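Senbridge opens its first furniture repair library

Senbridge has a new place to bring a wobbly chair. The town's furniture repair library opened Monday in the old seed store on Punlow Street, and by the time the doors were unlocked at 9 a.m. the line already reached the bus stop.

The idea is a simple one and it has people here really excited. Residents can borrow clamps, hand planes, sanding blocks and sash brushes the same way they borrow books, for up to 17 days at a time. They can also bring in a piece that needs fixing and work on it at one of the benches, with somebody close by who knows what they're doing. Glue, screws and sandpaper are sold at cost from a counter by the door.

Opening day brought in dining chairs, a rocking horse with a cracked runner, a blanket chest, two bed frames and a very grand hall stand that had to come through the loading doors at the back. Most of the chairs had the same trouble – dried-out glue in the leg joints – so the first lesson of the morning more or less picked itself. People knocked their joints apart, scraped off the old glue, put on fresh and learned how to wind a cord around the legs to pull everything tight. By lunchtime there was a whole row of chairs tied up like parcels along the back wall, and it looked wonderful.

Drawers get a morning of their own. Sticking drawers were the number one complaint in the town survey last winter, and the library has put together a free session on them that runs every Saturday from 10 a.m. The class covers waxing runners, replacing a worn strip, squaring up a drawer box that has gone out of true, and choosing knobs that won't work loose again in a month. Small cabinets are welcome. Anything taller than a kitchen counter should be booked in ahead so that floor space can be kept for it. 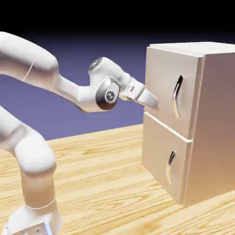
Page last changed: Monday, 4:40 p.m.

The tool collection starts out at 400 items, and it's a lovely mix. A large share came from the Cordeiro joinery shop, which closed its doors in May after three generations on the same corner. The family passed on its hand tools, its pattern boards and a huge cast-iron glue pot that now sits by the entrance. Plenty of the chisels still have initials burned into the handles. Those won't be sanded off, and the catalog lists them, so a borrower can look up who used a tool before them and what the shop was making at the time.

The rest was gathered up through a street-by-street drive that took in the whole of Senbridge and a good part of Skincombe across the river. Skincombe turned out to be a gold mine for spokeshaves and upholstery hammers, thanks to the chair works that once stood there. Everything was cleaned, sharpened and tagged over the summer, and a few duplicates have been set aside for a smaller shelf planned for the Skincombe reading room.

Joining is free for anyone with a Senbridge or Skincombe library card. New members take a short safety session before they borrow anything with a blade, which lasts under an hour and is held twice each evening this week. Power tools stay in the building for now. Children can join in at the low benches with an adult, and there's already a waiting list for the after-school group, where the first project is a step stool.

The building itself is worth the trip. The old seed drawers, 100 of them, still line the east wall with their painted labels, and they now hold hinges, casters, drawer pulls and odd brass fittings sorted by size. Anyone who is missing one handle from a set of six is invited to come and rummage. Several matches were made on the first day, including a ring pull for a desk that had been missing its own for years – there was a cheer at the counter when it fit!

Next on the calendar is a cane seating weekend, followed by an evening on old varnish: how to tell what's on a piece, what to leave alone and what can be brought back with nothing more than a soft cloth and some patience. Places on the cane weekend are going fast, and there will be a second one if there's enough interest.

The library is open Monday through Saturday from 9 a.m., with late opening until 8 p.m. on weeknights. Parking is behind the building off Punlow Street, and 4 spaces next to the loading doors are kept free for people dropping off heavy furniture. Lists of tools people would still like to donate can be left at the counter.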